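23 février 2020 — par Jamie Furnival
Classé dans : Supports de cours > Économie domestique > Ranger, stocker, jeter

Séance 4. L'inventaire du garde-manger

Rappel pour les absents, qui se reconnaîtront : un stock est ce qu'on possède, un inventaire est ce qu'on croit posséder. L'écart entre les deux s'appelle la démarque. À la maison, il s'appelle plutôt « qui a fini les biscuits ».

On commence toujours par délimiter. Une étagère, une zone, une fiche. Les ménages qui inventorient « la cuisine » abandonnent au deuxième tiroir.
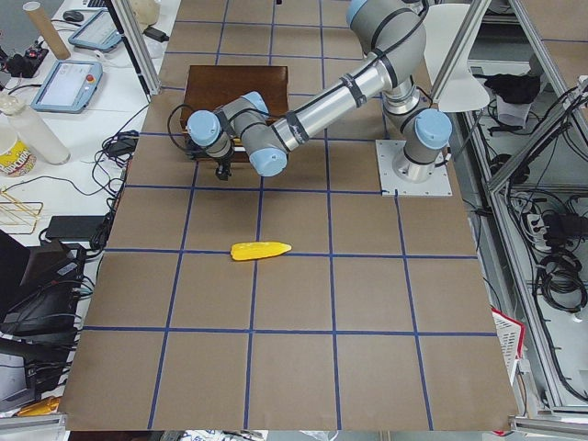

Oakley objecte que chez lui tout tient dans un seul placard et que les zones ne servent à rien. Soit. Un placard a tout de même un fond, et c'est au fond que dorment les lentilles.

Deuxième notion : la rotation. Premier entré, premier sorti. Le produit frais passe devant tout le monde, la conserve attend son tour avec dignité. Pour les légumes, notez le jour d'achat sur la fiche — pas celui où vous comptiez les cuisiner.

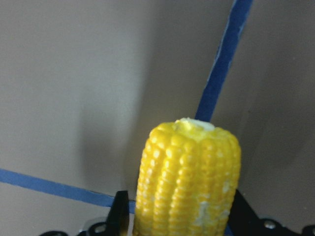
Et les restes, demande Cerndale, on les inscrit aussi ? Oui, sur une ligne à part, avec la date de cuisson. Un reste sans date est une hypothèse.

Cas pratique : le foyer Trokum. Inventaire de juillet, 95 articles déclarés, 60 retrouvés. Sur les 35 manquants, 31 avaient été mangés sans être rayés. Les quatre autres étaient des doublons d'écriture : le même riz, noté par deux personnes qui ne se parlaient plus beaucoup.

Le calcul tient sur une ligne : manquants divisés par déclarés. On ne divise pas par les retrouvés, même si la tentation revient chaque année dans les copies.
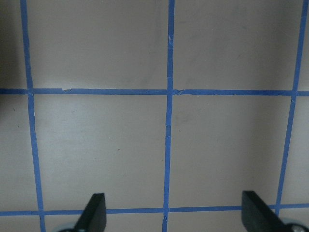
Reste la question du seuil de réapprovisionnement. On le fixe d'après la consommation d'une semaine, jamais d'après une promotion. Une réserve de 200 sachets de thé n'est pas une économie, c'est un loyer versé à une boîte.

La fiche comporte quatre colonnes : désignation, quantité, date, zone. La colonne « remarques » a été supprimée après lecture des remarques.

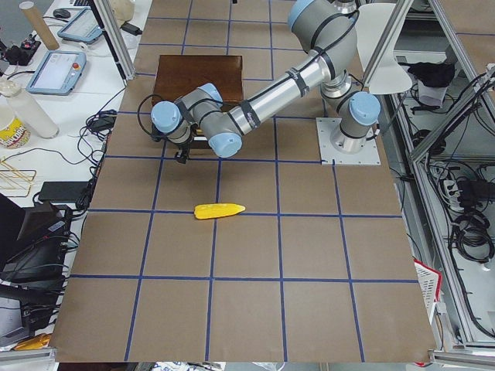
Tunda trouve qu'un inventaire par mois, c'est beaucoup pour trois étagères. Commencez par un par trimestre, mais faites-le en entier, épices comprises.

À préparer : une fiche remplie pour une seule étagère, avec le taux d'écart. Lire aussi le chapitre sur les surgelés, qui est long.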